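The Sevska Project: Gallery and Notes from the Packing Floor
Halari Ceramics, Jinville
Updated in April

Welcome, and thanks for stopping by. Our gallery page began as a corkboard next to the time clock, and it got so crowded with notes that the safety posters were losing ground, so we moved it over to the company site where there is more room to ramble. If you work here, you know most of this already. If you are family, or a neighbor in Jinville, or somebody who bought a serving bowl from us and wondered who wrapped it, pull up a chair.

Halari has 193 people on the books, counting the shop and the drivers. The packing floor is where many of us started, myself included, and for as long as I have been here packing has meant standing at a long bench, lifting a piece, turning it over to check the foot, wrapping it, boxing it and reaching for the next one. In the busy months before the holidays we send out up to 3,000 boxes in a week. It is good steady work and it is hard on wrists. Ask anyone on the floor about wrists and you had better have your lunch with you.

Sevska is the name we gave to the project that puts a robot arm at the end of the bench for the heaviest lifting. The arm side of things is handled by Bhat, a small outfit across the river, and they have been patient with us. We have had six of our packers working with them since the winter, a few hours at a time, and those six have had more to say about the whole thing than the rest of us put together!

How it has gone so far

The first meeting was not a happy one, and I would rather say so than pretend. People wanted to know whose job was going. The answer we got, and later got in writing, was that no packing position would be cut on account of Sevska, and that anyone who moved off the lifting end would keep their rate. That letter is still taped up by the coffee machine. It has coffee on it, but you can read it.

After that the talk got more practical. The packers wanted the arm slow when a person was within reach, and a stop button you could hit with an elbow. They wanted to know who would be blamed for a chipped platter. (For now, it gets written up as a station fault and no name goes on the slip.) One of our longest-serving packers asked whether the thing could be taught to check the foot of a bowl the way she does, with her thumb, and the folks from Bhat said no, not with these fingers. She seemed pleased with that, and I was too.

So the plan as it stands is that hands do the checking and the wrapping, and the arm does the lifting and the stacking. The arm has no feel for glaze. Our people do, and I have watched a packer set aside a plate I would have sworn was perfect, then tip it to the window and show me a pinhole I had to put my glasses on to find.

Learning it on the screen first

What surprised me most is how much of the work happens on a computer before anything moves on the floor. The packers sit down with the Bhat team in the little office behind the kiln room and watch the arm practice in a simulated setting. A run takes a couple of minutes. They talk all the way through it, stop it, back it up and argue about it — the door stays open and you can hear them from the loading dock. As of the last tally on the whiteboard they had gone through 343 of these runs.

I had expected the computer side to be for the young folks. It has gone the other way. The packers with the most years behind them are the ones who notice when a reach is too long or an approach is too steep, and they notice it the way you notice a car drifting out of its lane. Two of them now split their shifts between the bench and the office, with a new title and a bit more in the envelope. A third tried it and went back to the bench full time. She said the chair was fine but she missed the radio. There is room for both, and I hope there always will be.

Some things have been lost along the way and I don't want to skip over them. The heavy end of the bench was where new people got put, next to somebody who knew what they were doing, and you learned the place by standing there. If an arm is standing there instead, we need another spot for that kind of learning. The current idea is to pair every new hire with a checker for their first month. It sounds right to me, but we have yet to try it in a busy season, and a busy season has a way of finding the hole in any plan.

The quiet worries people too. The bench has always been a talking place, and we have asked that the arm's station be laid out so that the packers on either side can still see each other's faces. Bhat redrew the plan once over this and has promised to do so again if it comes to that.

The gallery

On the practice screen: the two fingers of the gripper, open and with nothing between them, pointed toward the line where a smooth gray surface meets dark, marbled tile. It is all computer-drawn, right down to the thin pale grout lines. You are looking from behind and above the gripper, which took me a minute to get used to, and I still catch myself leaning sideways in the chair to see around it.

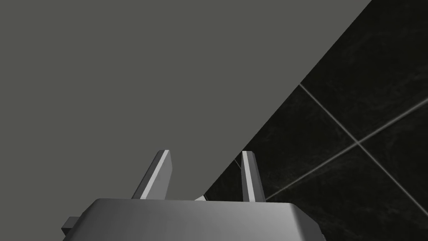
Adding to this page

If you have a picture or a story from the packing floor, drop it by the front office before the end of your shift or leave it in the tray marked Sevska. Please ask the people in it first. Corrections are welcome as well, especially from the bench, and so are complaints about the coffee machine, although those go in the other tray.

Family open house is planned for after the spring firing. Closed-toe shoes, please, and kids are welcome up to the yellow line.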